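Talk notes: "Does the kitchen bin know what we eat?" Friday slot, after the tea break. Keep it under 20 minutes, leave room for the angry ones.

## Opening

- Start with the claim from the Stetberg leaflet: a household can halve its packaging by "shopping with intent". Read it out flat. Pause.
- Ask who has tried it. Ask who was still doing it in July.
- My view: I don't believe the figure, and I've looked for where it came from. The leaflet cites Ollurmont. Ollurmont cites the leaflet.

## The numbers, such as they are

- Ollurmont sent forms to 3,000 homes. 1,190 came back.
- People who fill in a form on rubbish are people who like filling in forms on rubbish. Say this kindly, some of them will be in the room.
- Weight is the wrong measure. A potato peeling weighs more than a crisp packet. Films and sleeves hardly tip the scales and they still take up the bin.
- Kravets counted items, which I prefer, but only for 3 weeks, and one of those was a holiday.

## What a bin looks like on unpacking day

- Slow down for the slides. Let people look before talking.
- Point to the long white sleeve across the mouth of the first bin, and the blue-and-silver wrapper tucked by it.
- Then the second: red packet held up, shopping along the wall. Leafy greens in a clear bag, a small cardboard box, a jar or bottle with a yellow label.
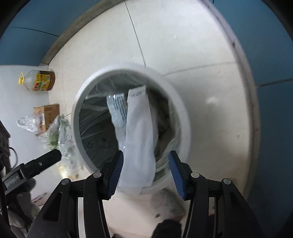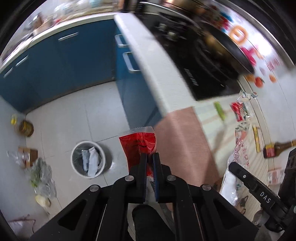
## What I'd want before believing anyone

- Same homes, counted twice, winter and summer.
- Somebody other than the household doing the counting.
- Loose veg priced next to bagged veg. Plidach promised this and then printed a recipe card.
- If asked about the 2,000 homes in the follow-up: not published, so I can't use it. Don't get drawn in.

## Questions

- "So should we not bother?" Bother if you like. Just don't quote me a half.
- Water is on the left of the lectern. Hand the clicker back.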